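Getting Laundry Out of a Basin and Into a Machine: Planner, Perception and a Great Deal of Logging

Project report, Mobile Manipulation Software course. Submitted Tue 14 January.

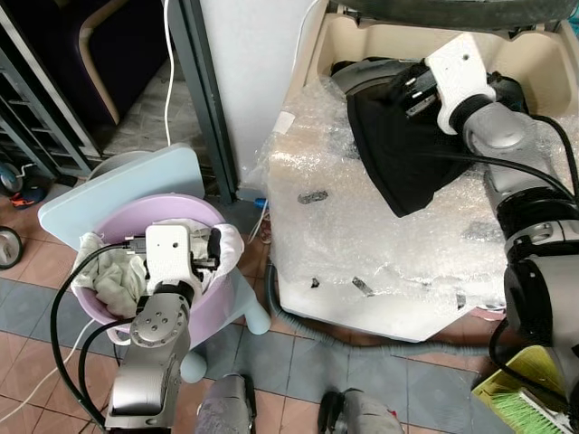

Figure 1. Left gripper in the basin, right gripper holding a black cloth over the top of the washing machine.

1. What we set out to do

Our project was to write the software that lets a two-armed robot move laundry from a basin into a top-loading washing machine. The hardware came to us working. By the end of the first week it was clear that this was the last thing that would come to us working, and that everything else was going to be our responsibility.

The course handout described the task as "a simple transfer." We would like to put on record that cloth has no shape, no center worth knowing about and no respect for a collision model. A mug can be grasped by the handle. A shirt in a pile has several thousand places to grasp it, and most of them belong to the shirt underneath.

We named the planner Stidby and the perception module Uvelska. The names have no meaning. We picked them early so that we could stop calling both of them "the node," which had already cost us an afternoon of restarting the wrong one.

2. System overview

There are three parts. Uvelska takes the color and depth images from the head camera and returns a short list of grasp candidates in the basin. Stidby takes one candidate and plans for both arms. A thin layer on top, which started as a test script and was never promoted, decides what to do next and writes everything to the log.

The test script is now 465 lines long and is the most important file in the project. It is still called test_two.

3. Perception

Our first version of Uvelska tried to separate the pile into individual garments. This is what the papers do and we admired it very much. On our data it found one garment when there were several, and several when there was one, and once it labeled the rim of the basin as a sleeve with high confidence.

The second version gives up on garments. It looks only for ridges: places where the cloth is folded up high enough above its surroundings that a gripper can close on it from above. Each ridge gets a score from its height, its width and how far it sits from the basin wall. We take the best one and forget the rest, then look again after every pick, as the pile is never the same pile twice.

Two things hurt us here. White cloth under the ceiling light comes out nearly flat in the color image, so for white cloth we lean on depth. Black cloth does the reverse. The depth sensor returns holes wherever it is dark and folded, and Uvelska originally treated a hole as "very far away," so it believed there was a shaft running through the laundry and down into the building. We now fill small holes from their neighbors and throw out any candidate where more than a fifth of the patch was filled.

Cloth draped over the rim was its own problem. It scores extremely well, being high up with air on both sides, but a straight vertical grasp tends to catch the rim too. We added a mask that follows the rim of the basin and routes those candidates to a separate grasp that comes in at an angle. It is slower and it looks fussy.

4. Planning for two arms

The original plan was to run the arms one after the other, and we should have stuck with it for longer than we did. Instead we read about overlapping motions in the second week and wanted them at once.

The idea is that one arm can be placing a cloth over the opening of the machine while the other is already down in the basin looking for the next one. Stidby handles this by splitting the workspace with a vertical plane. Each arm owns its side. To cross the plane an arm has to request a lock, and the other arm has to be either stopped or moving away.

This works in the sense that the arms have not hit each other since we put it in. It also produced our best bug, in which both arms requested the lock in the same control cycle, both were politely told to wait, and the robot stood there with a towel for four minutes while we discussed whether it was thinking. The fix was to give the right arm priority. There is no principle behind this. It was typed first.

Held cloth is modeled as a box hanging under the gripper, 20 cm wide and as long as the depth image says it is at the moment of lifting. A hanging cloth is obviously not a box, but the box is conservative and the planner understands boxes. The main cost is that Stidby sometimes takes a wide detour to protect a box corner that contains only air.

5. The machine model

The machine is a static mesh with one opening in the top. We measured it by hand and then spent a while wondering why the planner disliked every approach to it. The mesh had been exported with the lid closed. Stidby had been correctly refusing to push laundry through solid plastic, and we had been lowering its safety margin to encourage it. The margin has been put back.

After that we stored the lid as a separate object with an angle, so that it can be modeled open without a new export. We also padded the front and top surfaces by a few millimeters, as the bubble wrap and tape on the outside are not in the mesh and the depth camera has strong opinions about shiny film. Reflections off it used to appear as little floating obstacles. A filter now drops any cluster that shows up for fewer than three images in a row.

Placing is done in two steps. The arm carries the cloth to a point above the opening, then lowers until the gripper is just above the top panel and lets go. Cloth that is wider than the opening lands partly on the panel. For this case there is a push motion, with the gripper closed, from the panel edge toward the middle.

6. Tooling

We lost so much time to not knowing what had happened that we wrote a replay tool, Busico. It lines up the head camera images, the joint states, the Uvelska candidates and the Stidby decisions on one timeline, and lets us step through them. It took nine days and we resented every one of them. It then found the lock bug, the closed lid and the shaft into the building in a single week.

If another group picks up this project in March, they should start with Busico and distrust our perception code. The log format is documented in the repository. The documentation is mostly accurate, except for the timestamps, which are in milliseconds wherever it says seconds.

7. Results

We ran 90 pick attempts with the final version, in mixed lighting, with the basin on its stool to the left of the machine. Of these, 26 failed. We sorted the failures by what the log showed first:

Gripper closed on nothing: the most common, mainly on flat parts of the pile where the ridge was barely a ridge.

Two cloths lifted together: counted as a failure for us, though both ended up in the machine and a person doing laundry would call it a good day.

Cloth slipped on the way over: almost always thin fabric held by a small pinch.

Planner timeout: rare, and nearly always with a long cloth, when the box got too big to fit anywhere.

Overlapping the arms saved less time than we had hoped. Most of a cycle is spent looking and planning, and two arms can wait for a planner no faster than one. We still think it was worth doing, partly for the reasons given above and partly as we had already written it.

8. What we would change

The box should go. Even a chain of three small boxes that can swing would let Stidby take shorter paths. We tried this for two evenings and got a robot that was very careful about a pendulum.

The grasp check is weak. At the moment we decide that a cloth is held by the gripper not being fully closed, and thin cloth compresses to almost nothing. A second look from the head camera after lifting would catch most of the empty grasps. The hook for it is in test_two, commented out, with a note saying "soon."

We would also plan the order of picks. Right now the robot takes whatever sticks up most, which means the draped pieces go first and the last flat cloth at the bottom of the basin takes longer than the three before it. Hellwig, our second planner, was supposed to handle this. It exists as a folder with a readme in it.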